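Packing Day at the Hilum Street Pantry
Gallery, posted Nov 21, 2024

Welcome to the page of our autumn packing. My name is Thibault Guillot and I have been coming to the Hilum Street pantry for two years now, first to eat the soup and later to help with the bags. I am not a professional writer and English is my third language, so please be kind with my sentences.

We pack dry food for the families on our list. This time there were 187 bags to fill, and it took us the whole morning and a good part of the afternoon. Bienvenido Catacutan asked me to write something for the gallery page, so that those who gave food can read how it was used. He keeps the list and he also keeps the key of the storeroom, therefore one does not refuse him.

How we prepare

The food comes to us in big sacks and in cartons. The rice is the most work, as it must be weighed and put into smaller bags before anything else can start. We had about 400 kilos of it in September and we are now near the bottom. The lentils come already in small packets from the Vemisetti shop on the corner, which is a great help to us. Mrs Yap gave again the tinned tomatoes and also a carton of tea, and she did not want to be thanked on this page. I thank her anyway.

Before we begin, all the tables are wiped and pushed together in one long line. The heavy things stand at the beginning of the line and the soft things at the end. In my first year we did it in the other direction and there was a lot of broken biscuit.

What goes in one bag

Rice, lentils, two tins of tomatoes, oil, salt, tea, biscuits, and soap if there is soap. Families with a small child get also milk powder. For families who do not cook pork or beef there is nothing to change, because we do not pack meat at all. If you would like to give something for the next time, please give oil. It is always the oil that is finished first.

About the bags

We use again the bags which people bring to us from their own kitchens. I would like to say some words about this, since I receive many questions.

Please bring plastic bags that are clean and that have no holes. It does not matter which shop they come from or what is printed on them. You do not need to fold them nicely. We press them flat by hand and put ten together, and this goes quickly when there is somebody to talk to. Very thin bags, of the kind that is used for fruit, are too weak for the tins.

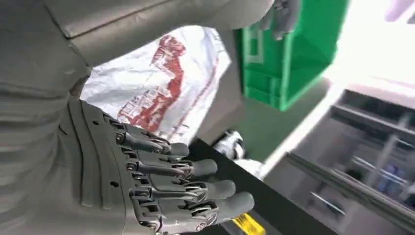 Paper bags are also welcome, but only those with strong handles. Last winter we tried to put everything in paper and on a day of rain this was a bad idea. The tins went through the bottom on the stairs and one of them rolled until the bus stop. Since then we take paper for the bread and plastic for the rest, and when a bag is very heavy we put a second one around it.

The knot is also a subject of discussion. Bienvenido makes a double knot, and the older people tell us they must cut it with scissors. I make a simple one, with the handles left long, so that the bag can be carried. I would be glad if the new helpers could do it in my way, but I know that he will read this page.

Collecting and bringing

Families can come to the side door from 10 in the morning. Those who cannot walk so far may ask for delivery, and the Bosirex garage lends us its van for this. Please say it at the desk some days before, so that we can make the round in a sensible order. If you bring back your empty bag when you come, we will be happy to fill it another time.

There is still one shelf of tinned beans which we did not manage to pack, and we will do it at the next meeting. The side door sticks a little when the weather is damp, so push it at the bottom.

Thibault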